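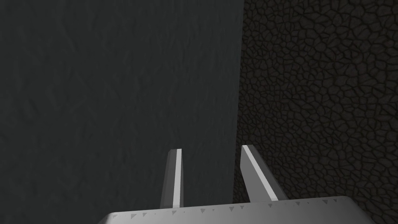

I spent most of June on one bug in our simulator setup, and I want to write it down before I forget how it went.

The job was to get a simple edge-finding skill working. The arm moves in close to a surface, the wrist camera looks past the fingers, and the software works out where one surface stops and the next one starts. Then the controller lines the gripper up with that edge. We do all of this in simulation first. The planner is called Prustel and the perception code is called Lougher. Both names were picked before I joined and I have stopped asking.

On plain test surfaces the skill was fine. Then Ifeanyi Babalola turned on random textures and random lighting, and it got a lot worse. Out of 103 runs, 59 ended with the gripper lined up on the edge. The rest either stopped early or drifted off to one side.

I started with the perception side because that was the obvious place. When one surface is smooth and the other has a cracked, pebbly pattern, and both are close to black, the edge detector has a hard time. Every crack looks like a short edge. The real one is long and nearly vertical, but there isn't much contrast across it, so it can lose out to a bunch of little ones. The other thing it liked to grab was the bright strip on the inside of each finger. That is by far the strongest line in the view, and it stays put when the arm moves.

We already had a mask for the gripper. It's made from the known shape of the fingers and the joint readings, and the detector is supposed to ignore anything inside it. I drew the mask on top of the camera view and it looked right. I checked it with the fingers open, half open and closed. All fine. I moved on and lost three days tuning thresholds.

Suleiman Okeke was the one who asked if I had checked the mask while the arm was moving. I hadn't. When I did, the mask was lagging behind the fingers by a couple of frames whenever the gripper opened or closed during the approach. The joint readings and the camera frames had different time stamps. The camera stamp was written when the render finished, and the joint stamp was written at the start of the physics step. In a slow scene with heavy textures the gap grew, and part of a finger strip slid out from under the mask. The detector then reported a very confident edge that was attached to the robot. The controller tried to center on it, which can't be done, so it crept sideways until it hit the timeout.

So the textures did matter, but mostly through render time.

The fix was small. Both messages now carry the simulation time of the physics step they belong to, and the mask code looks up the joint reading that matches the frame. If there isn't one, it drops the frame. I also made the mask a little fatter – I know that's a patch, but it costs nothing.

With that in, I ran the same seeds again and 15 runs failed. I went through those by hand. Most were real perception failures, where the detector picked a crack. Shufen Xie suggested scoring edges by how well they hold together over several frames as the camera moves, and I have a rough version of that on a branch. It helps on dark surfaces. It's also slow, and I haven't decided if it should run on every frame or only when the normal score is low.

A few other notes, mainly for me:

The replay tool in Aselum sorts messages by arrival time and not by stamp. That hid the bug in every recording I looked at. There's a setting for it now, off by default.

The planner keeps its last good target for too long. I cut that down, and the sideways creep is much shorter when perception goes wrong.

Logging the full mask for each frame makes the files huge. I log the outline points and redraw it in the viewer.

Next is merging the time stamp change into the main branch. Ayodele Haruna has a grasping test that depends on the old stamps, so we need to sort that out first.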